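Extended stay in Bravemby with a kitchen - is the Bowen worth it?

Posted in: Lodging and Hotels

We have 12 nights to fill in Bravemby while my husband works at the Grekura site, and I am trying to decide between two places. One is the Bowen, the older hotel near the river. The other is a furnished unit at Prasard Suites out by the highway. We need a kitchen because our son has food allergies and we can't eat out every night. The Bowen lists a "kitchenette" on the booking page but doesn't say what is in it. Prasard says "full kitchen" and charges a cleaning fee on top of the nightly rate.

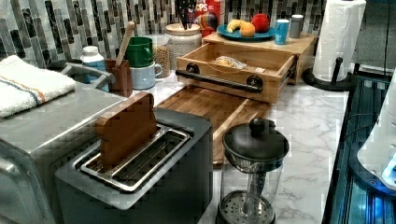 Asked by riverbend_mom | May 3, 2025 | Lodging and Hotels | 3,897 views

A few more details. We will have one car, and my husband takes it most days, so my son and I will be on foot until late afternoon. A pool would be nice but we can live without one. I called the Bowen twice. The first person said all the rooms on the second floor have a stove, and the second person said only the corner rooms do. I would like to know which is right before I put down a deposit. Also, does either place give a better rate if you stay longer than a week? The booking sites show the same price per night no matter how many nights I put in.

2 people found this useful. 3 answers

tollhouse44

We stayed at the Bowen in April for a family wedding. The second person you talked to had it right. Only the corner rooms have a stove, and it is a two-burner cooktop with no oven. The other rooms on that floor have a microwave, a small refrigerator and a sink. If you book online you can't pick a corner room. You have to call the front desk, ask for one, and have them put it in the notes on your reservation. Get the name of whoever you talk to.

The location is good if you will be without a car. There is a grocery store two blocks up the hill and a park with a playground on the way. Breakfast is included, but it is mostly packaged muffins and cereal, so I don't know how much of it your son could eat. The staff let me read the labels when I asked.

The pool was closed when we were there. The sign said it would open for the summer season but gave no date. Rooms facing the river are quieter. The ones on the street side get delivery trucks early in the morning. Parking is free but the lot is small and fills up by evening, and then you are on the street.

On the price, ask for the weekly rate. It is not on the website. They took 15 percent off for my sister, who stayed eight nights. She had to pay for the whole stay up front and it could not be refunded, so read that part before you agree to it.

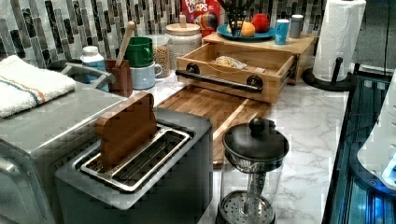 kettle_and_key

I would go with Prasard if cooking is the main thing. I have used them for work more than once and the units have a regular stove with an oven, a full-size refrigerator and enough counter to make a real meal. Pots and plates are included. With a food allergy I would still bring your own cutting board and one good pan, and wash everything before you use it the first time.

The drawback is the walk. There is no sidewalk for part of the road into town and I would not do it with a child. The shuttle runs in the morning and again at dinner time, with nothing in between. If your husband can catch a ride to Grekura with someone from work a couple of days a week, that would solve most of it.

The cleaning fee is charged once, not per night, so over a long stay it doesn't add much. They do have a monthly rate but you won't be there long enough to get it. Laundry is in the building and takes cards only. Ask for a unit on the back side - the front ones hear the highway.

dustyroads

Never stayed at the Bowen but my parents liked it. I think they had a river room. Check if they still charge for the rollaway bed, they used to. Prasard is fine too, just far from everything.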